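各位好，又到了交阶段报告的时候。上次通话里你们说"别写得像公文，写清楚就行"，那我就照平时说话的样子写了。这份报告讲的是Drovuvach老礼拜堂的修缮和史料整理，截止到2023-07-27，钱花到哪儿、活干到哪儿、哪些地方比计划慢，都在下面。

先说最让人高兴的：屋顶不漏了！至少六月那几场大雨之后，我拿着手电把阁楼从东头爬到西头，没找到新的水印。西坡的石板瓦全部揭开重铺，能用的旧瓦都留了下来，补进去的新瓦共574片，颜色比旧的略深一点，站在Kodberg那边的坡上看得出来，走到门口反而看不太出来。我本来有点在意这个色差，后来和施工方Weldu商量，大家都觉得不必做旧，过几个冬天自然会暗下去，而且以后的人修的时候也能一眼分清哪些是这次换的。

## 钟楼

钟楼这一块比预想的麻烦。原来的方案是只加固木钟架，不动墙体。脚手架搭好以后才发现，北墙在钟架横梁入墙的位置有一道竖缝，外面抹的水泥把它盖住了（应该是上世纪某次修补留下的，账本里只写了"抹墙"两个字，没有年份）。水泥敲掉之后缝的长度出来了，从窗台一直到檐口下面。

我们停了一阵子，请结构工程师来看，在缝上贴了观察片。结论是墙体目前稳定，但横梁端头必须换，缝要用石灰浆灌。所以钟架加固往后推，预计九月完工。钟现在放在礼拜堂北侧的木垫架上，盖着布，每次有人来参观都要掀开看一眼，我也就随他们了。

灰浆的配比试了好几轮。老墙的灰浆里掺了碎贝壳，离海这么远，贝壳是哪里来的，我到现在也没搞明白。Weldu的师傅猜是从Govville那边的河运码头随沙子一起运上来的，说得通，但没有凭据，所以我在正式的修缮记录里只写了成分，没有写来源。

## 室内

室内的进度基本跟得上。地面石板已经清洗完，有几块松动的重新垫平了。祭坛右边那块刻字的墓板原先半截压在长椅底下，这次长椅挪开，总算能读全：是一位捐钟的磨坊主，年份和村里口头流传的对不上，差了整整40年。村里的老人听了很不服气，说石头也会刻错。我打算再查一查教区登记簿，查到什么写进下一份报告。

墙上的白灰层做了小面积的试揭，底下有赭红色的线条，看样子是仿石砌的分格线，在北墙和后殿都有。我没有让人继续往下揭，原因很简单，这笔经费里没有壁画保护这一项，揭开了却没钱固定，不如先让它待在灰底下。试揭的小窗口已经封边，位置都标在图上了。

窗户还剩南侧的一扇没装回去。铅条断得比想象的多，玻璃倒是保住了大半。顺便说一句，那扇窗的窗框内侧有几行铅笔字，是以前的工匠记的尺寸，我们照原样留着，没有打磨。

## 史料和展示

档案这边，我把能找到的账本、信件和施工收据都扫描了，一共100份出头的样子是我年初的估计，实际上没那么多，很多所谓"文件"打开来是空信封。真正有内容的已经编好目录，按年代排，重复的归到一起。最老的一本账从买蜡烛开始记，记到一半改成了记羊的数目，后面又变回蜡烛，读起来挺有意思的，有空你们一定要翻翻。

礼拜堂简史的初稿写完了，我自己不太满意，建造年代那一节写得太肯定。目前能站得住脚的说法是：后殿和中殿不是同一时期砌的，中殿要晚一些，钟楼最晚。再往细里说就是猜了。我准备把这一节重写，语气放软一点，把几种说法都列出来，让读者自己掂量。

入口处要放的说明牌，文字已经定稿，翻译还差一种语言。之前设想的牌子太大，会挡住门边的圣水盆，现在改成矮的斜面式，坐轮椅的人也读得到。 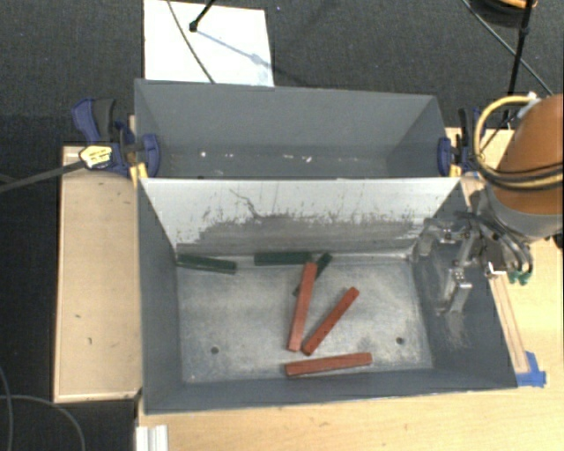

## 经费

总的来说没有超支，但结构有变化，得跟你们讲明白：

- 屋顶：按预算完成，旧瓦利用得多，略有结余。
- 钟楼：因为北墙的缝，多出工程师费用和灌浆材料，超出原预算12%。
- 室内：窗户还没结账，其余已付清。
- 史料：扫描和编目的钱已用完，印刷那部分还没动。

我想申请把屋顶的结余挪给钟楼，这样剩下的缺口从不可预见费里出就够了，不需要追加拨款。调整后的明细表跟这份报告一起发，麻烦你们看一下，同意的话回一封邮件就行，我好通知Weldu订横梁的木料。橡木现在要等，越早定越好。

## 接下来要做的

1. 横梁端头更换，北墙灌浆，然后钟架复位。
2. 南侧最后一扇窗装回去，室内做一次彻底除尘。
3. 查教区登记簿，核对墓板上的年份。
4. 简史重写，印出来之前先给你们看一遍校样。
5. 说明牌安装，连同从Kodberg过来的小路上那块指路牌一起换掉，旧的那块箭头指着反方向已经好多年了。

还有一件小事想听听你们的意见：钟装回去以后要不要敲？工程师的意思是加固完成后可以手动敲，电动的就算了，震动太规律，对老墙不好。村里人当然盼着敲，我也盼着。不过第一次敲之前，我想先把观察片再读一遍，数值没变再动绳子。如果你们有人想来现场，提前跟我说一声，山路最后那一段不好开，我到Govville的路口接你们。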